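Turklow releases calibration and tracking tool for hand-held gripper recordings

February 7, 2020

Turklow has released the first public version of Minine, a software package that turns recordings made with hand-held grippers into motion data a robot arm can be trained on. The code went up this morning under a permissive licence, along with documentation and a small set of sample recordings.

Minine covers the stage between recording and training. A person carries out a household task with a gripper in each hand, and the software works out where each gripper was at every moment, how far its fingers were open and how the two hands moved in relation to each other. The output is a pair of smooth paths in a shared set of room coordinates.

Position comes from printed square markers. Cubes carrying the markers are fixed to the grippers, and flat marker cards are laid out in the room on furniture that will not be moved during the session. The software finds the cards first, uses them to fix the room coordinates, and then follows the cubes against that background.

Armelle Joly, who leads perception work at Turklow, said most of the past year had gone into what happens when a marker goes out of view. A hand turns, a sleeve gets in the way, or the wearer looks at something else for a second. Earlier internal versions simply dropped those stretches and left the user with a recording full of holes.

"We were throwing away the most useful parts," Joly said. "People turn their wrists when they pick something up. That is exactly when you lose a face of the cube, and it is also the moment you want to learn from."
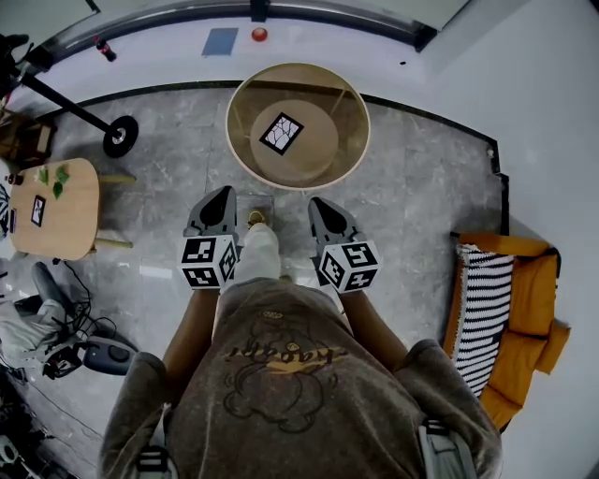 The new version keeps a running estimate of each gripper's movement and carries it across short gaps, then corrects the path backwards once a marker is seen again. Gaps that are too long are flagged for the user and left unfilled. In Turklow's own tests on 511 recordings, the share that could be used from start to finish without manual repair was 82 per cent. Under the old method, on the same recordings, it was 78 per cent.

Joly described the gain as modest but said the remaining failures were now easier to find. Each flagged stretch is listed with a start time, an end time and a cause, such as glare on a card or a marker too small to be read from where the camera was.

Glass and polished floors have been a particular nuisance. A reflection of a marker can look enough like a real one to be accepted, which puts a gripper under the floor for a few moments. Minine now compares every detection with the last known position and with the physical reach of an arm, and rejects those that fail either test. The check can be switched off for set-ups where it gets in the way.

Room calibration has been shortened as well. Users previously had to measure the distances between the cards by hand and type them in. The release instead asks for a slow walk through the room before the task begins and works out the layout from that. Turklow recommends at least six cards for larger rooms, placed at different heights, though the program will run with fewer.

Edvin Bakke, who maintains the planning side of the project, said the exported paths can be checked against a model of the robot before any training starts. The planner steps through each path and reports points the arm could not reach, joints that would have to move too fast, and places where two arms would collide.

"A person can step sideways or lean over a table without thinking about it," Bakke said. "A fixed arm can't. It's better to know that before you have spent a week training on the data."

The planner does not alter the recording. It writes its results to a separate file, and users decide whether to trim the session, move the robot's base in the model or leave things as they are. Bakke said an automatic mode had been tried and taken out, as it tended to smooth away small finger movements.

The first outside users are a group at Fellatthorpe, who have been running a test version on tidying and table-clearing tasks. Their bug reports led to two late changes, one to how the software handles clock differences between devices and another to the way it numbers the left and right grippers when the arms are crossed.

Some limits remain. Minine runs only after a session has finished, so there is no live warning when tracking is poor. It supports one wearer at a time. Objects being handled are not tracked unless they carry a marker of their own, and Joly said there were no plans to change that this year.

An update due in March will add a live view of marker coverage and import support for Renaud, the simulation package Turklow uses in-house. Recordings processed with the current version will not need to be converted.

Installation notes and the sample recordings are on the project page. Bug reports can be sent through the public issue tracker.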